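Moving a Mulligan piano up one flight, anyone done it?

ottar_f
Quoted 900 by a mover in Zunetville for an old Mulligan upright. Eight stairs, one turn. Seems high to me.
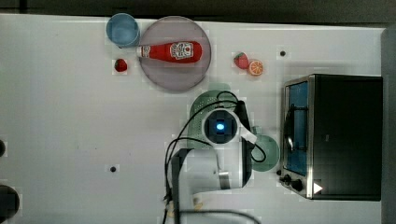
Moving and storage

cremilda
Not high. Those have the full iron frame. I paid more in August with no turn.

vidar_m
Disagree. Four friends and a rented dolly, done by noon Saturday.
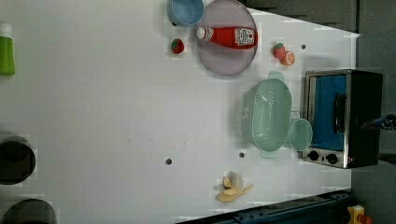
Bowl, plate and ketchup

ottar_f
Vidar, what did yours weigh?

vidar_m
No idea. It went up.

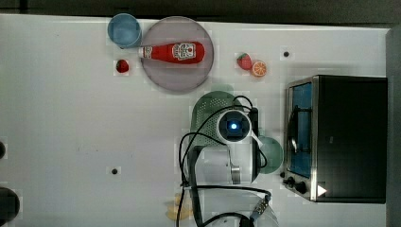
Ketchup on the plate, cup next to it

jhun_e
Friends are not insured. My neighbor had a 2,000 repair on a stair wall. Get a second quote from Flimside and measure the turn first.

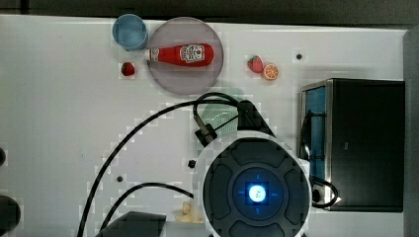 Also wait two weeks before you have it tuned.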